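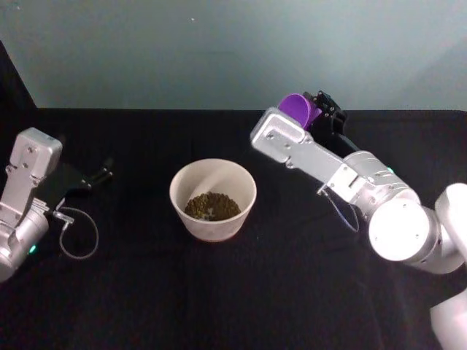 The right arm holds its scoop up near the bowl while the left one waits with its gripper open.

The most dangerous word in robot software is "success". It is usually green, it usually has a tick beside it, and in my experience it has usually been put there by the same program that did the work. We would not let a plumber sign off his own boiler, but we let a planner mark its own homework several hundred times a day and then draw a graph of the marks.

I have spent most of this winter with Zenidus, the task planner we use at Stisum for our two-armed tabletop work. It is a good planner. It finds ways round its own elbows that I would not have thought of, and it does so in less time than I need to sit down. What it cannot do is tell me what it believes has happened. Ask it about a pouring task and it will say SUCCESS, in capitals, by which it means that every arm movement it intended to make was made. Whether anything went into the bowl is treated as a matter for the philosophers.

In January I went through the logs, which run to 2,908 attempts. The planner had ticked 1,621 of them. The number with anything written in the field called "reason" was 371, and a fair share of those reasons were the word "ok". Somebody designed that field, argued for it in a meeting and saw it through review, and we thanked them by typing two letters.

The usual answer is more perception. Put a camera on the wrist, put another up high, train something clever on both and let it be the judge. I am all for cameras. 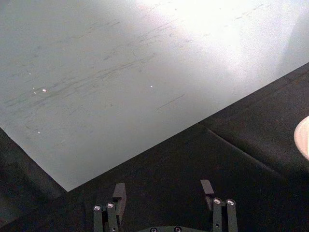 But a second opinion is only useful if it is kept apart from the first, and our tools can't resist blending the two. The wrist view and the head view go in at one end, a single number comes out at the other, and on the way any disagreement between them is quietly averaged into mild confidence. I want the disagreement. When one camera is sure and the other has no idea, that is the most interesting thing that has happened all morning, and I would like it on the screen in large letters.

The Baláž viewer, for all its ugliness, gets this right. It shows each camera's verdict in its own column with the time beside it, and it has never once offered me an overall score. New starters at our Plindon office hate it for a fortnight. Then they have their first bad grasp to explain, and they stop asking for the dashboard. 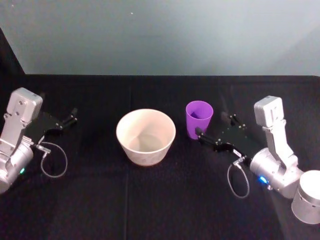 Right gripper at the purple cup, bowl empty. Arms in position, and a planner's idea of good news.

My request to the people who write these things is modest. Delete the word. Let the planner say "I moved as planned", let the vision say "I think the bowl is full", and leave the last column blank for someone with eyes and a cup of tea. Yes, it is slower. I timed myself on almost 400 attempts and it took an afternoon I shall not get back – though I did learn which of our thresholds had been wrong since the autumn, and the graph had been lovely the whole time.

Related
Your config file is a program and should be ashamed of itself
In praise of the dull log
Two arms, one clock: a complaint about timestamps
Why I no longer trust a smooth curve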